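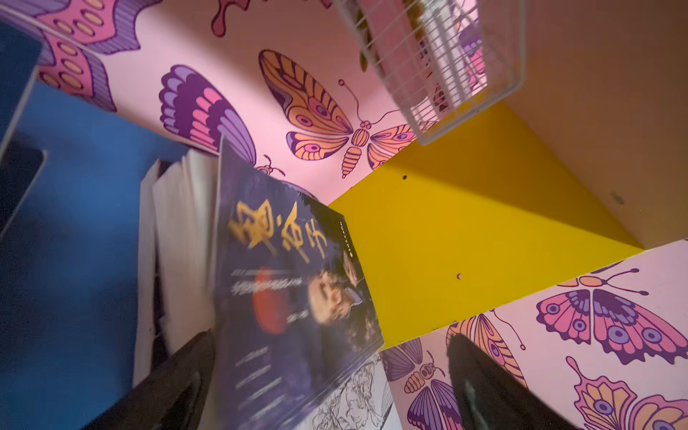 The Madow butterfly genetics group has opened its wing-pattern reference set to outside users. The set holds 813 scored crosses from the Huleck breeding lines, with parent and offspring phenotypes, marker genotypes and rearing notes for each. Anyone who has looked at butterfly wallpaper like this, with purple, magenta and orange wings all edged in dark plum, has seen an artist treat outline and fill as separate choices. The group's question is close to that one: how far the loci that place dark scales along the veins and margins can be separated from those that set the color between them.

Laimutė Laur, who manages the data, asks new users to read the scoring guide before downloading. Margin width was scored on a five-point scale until September, then measured directly. The 187 crosses scored both ways are flagged and should be used for any comparison across the two methods. Some 2000 wing scans are still being checked and will be added in batches.

Margus Dambrauskienė will run an online session on the Vakent browser, which members can use to view marker data next to the scans. Space is limited to 10 labs, one login per lab. Graduate students and postdocs may register in place of a lab head. Send your name, institution and organism by 12/3/23. Labs working on moths are welcome to apply.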